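Home Forums Builds Data & Training Off-topic Log in
Search this board Search Go
Folding knitwear: how many examples did you need?
Posted in March by gobnait_c (Gobnait Coughlan)

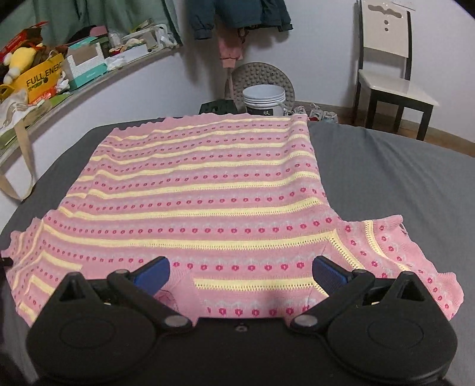 Stripy vest, laid flat, both pads on the edge nearest the neckline.

gobnait_c
Right, I'm properly hooked on this now. The aim is a policy that can fold small knitted things on a bed, starting from flat. I'm up to 892 episodes with the hand-held gripper and I love doing it – you start noticing how differently a sleeve and a hem behave when you only have two fingers! T-shirts are going well. Knits are where it falls over. It grabs near the shoulders nicely enough, then drags the whole thing towards itself instead of lifting.

For anyone who has got knits working: how many demos, and did you mix garments or stick to one till it was solid?

jelle_h
Lovely vest. I got mine going with 1,423, all garments mixed from the first session. Sticking to one just teaches it that one. Mine thought every neckline in the world was where my grey jumper's neckline was.

kikau
I'd disagree with Jelle there. I did a single cardigan first, 60 clean episodes, got a grasp that held, and only then added the rest. Mixed from the start gave me mush, and I couldn't tell whether the problem was the data or the training.

jelle_h
60 isn't enough to say what it learnt though. Did you move the cardigan between episodes?

kikau
Moved and turned it, yes. Every single time. I'm not a monster.

gobnait_c
Ooh, turning. I've been lazy about that. Nearly all of mine have the hem on the far side and the stripes running straight across, same as the vest up top. Could that be the dragging?

idura_bench
Could be part of it, but I'd look at your approach angle first. With knits I come in lower and let one pad slide under the edge before closing. If both pads press down from on top, the policy copies the pressing and you get your drag. Also slow down at the moment of closing. Mine was all blur there until I did.

gobnait_c
Just watched a batch back and I do press down. A lot. Going to record a fresh set with the pad under the edge and see.

van_beek_fan
Do you smooth the garment out before each one? I leave the ripples in. It has to cope with them sooner or later.

jelle_h
Agree on ripples. Still say mix the garments.

kikau
Still say don't :)

gobnait_c
I leave them in too, the knit never lies dead flat for me anyway. OK, plan for tonight: low approach, quarter turn each time, just the vest for now (sorry Jelle). Did 13 before tea and it already feels so much nicer in the hand. Will post the training run when it's done.

idura_bench
Keep the old ones in a separate folder, don't bin them. The reaching part is probably fine and you can trim to that.

jelle_h
Fine, vest first. But put a T-shirt in there at the end, for me.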